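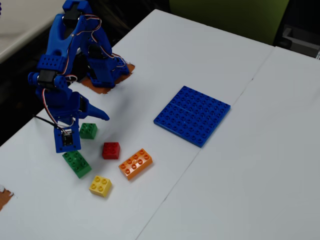
20/03/2018

Bricks, sorting table. Written by A. Surdu, for me and for whoever has the table after me.

Today I worked with the big bricks only. The small ones stay in their drawer until we have decided about the trays. I put out green, red and orange first. There are two greens, one short with 4 studs and one long, and they have the same width, so they make a good pair for the first trial. The orange is a long one too.

I tried three ways to begin. Bricks lying separate and turned in different directions is the best start, I think. When they stand in a straight row, people want to keep the row, and they build a wall from it. With the bricks at angles they look longer before they choose. Kaushik does not agree with me and prefers the row, because it is quicker to set up again. We should do both and compare.

Fit: the red one sits tight on the long green. To take it off I had to hold the green with the other hand. The orange is easier. I don't know if it is wear or if it comes from another box. Please do not wash them with hot water before I have checked this.

White table top: good for the colors, but the shadows are strong in the afternoon. Side of a green brick in shadow is quite dark. I would like to try the lamp from the Nukstead room, with paper in front of it.

Trial build, long green at the bottom, then orange across, then red and short green on top, side by side. I did this 10 times. It fell 2 times, both times when I put the red on first and it was not pressed down completely. After that I pressed each brick until I heard the click and had no more falls.

To do:
- ask Nasetti if the spare box has another short red
- mark the start places with pencil, very light, so it can be erased
- clean the studs with the soft brush, there is dust between them
- write the building order on a card, large letters

The Flundaver boxes are still under the bench. I did not open them.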